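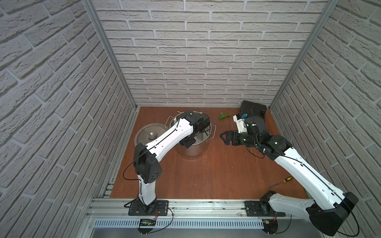 A stockpot is a large, deep cooking pot with a flat bottom and straight or nearly straight sides, used for making stock, soup and stews and for boiling large amounts of food. Most have a lid and a pair of side handles. Common materials are stainless steel, aluminium and enamelled steel.

Construction

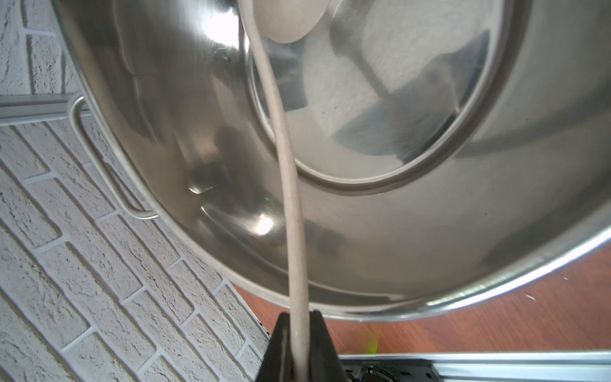
Stainless steel holds heat unevenly, so better pots have a layer of aluminium sealed into the base. Side handles may be cast or made of bent wire, and are riveted or welded on. The Kourkoulas works at Nultstead made wire-handled pots for canteens and in its best year sold 4,000 of them.

Use

Stock is simmered with the lid off or ajar, and fat is skimmed from the top as it rises. A long-handled ladle is used for serving.

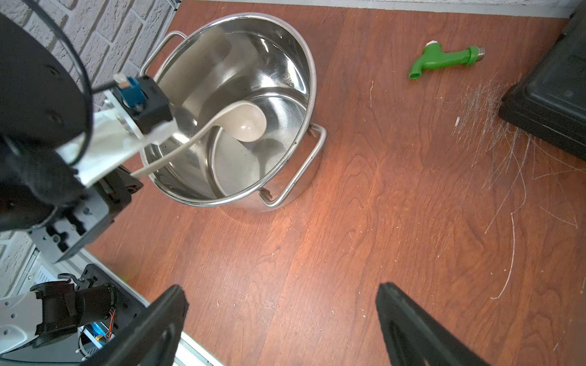 Plastic ladles do not scratch the steel but can soften if left standing in a pot over heat. Metal ones last longer. The Gata cookery school teaches that a pot should be filled to no more than two thirds.

Care

Burnt food is loosened by soaking in warm water with a little bicarbonate of soda. Steel wool dulls the finish.

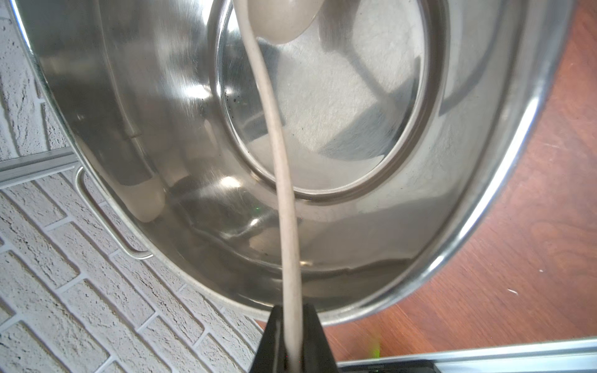 Inside of a stainless steel pot, showing the flat base and rolled sheen of the wall

See also: Saucepan, Ladle, Pratness pan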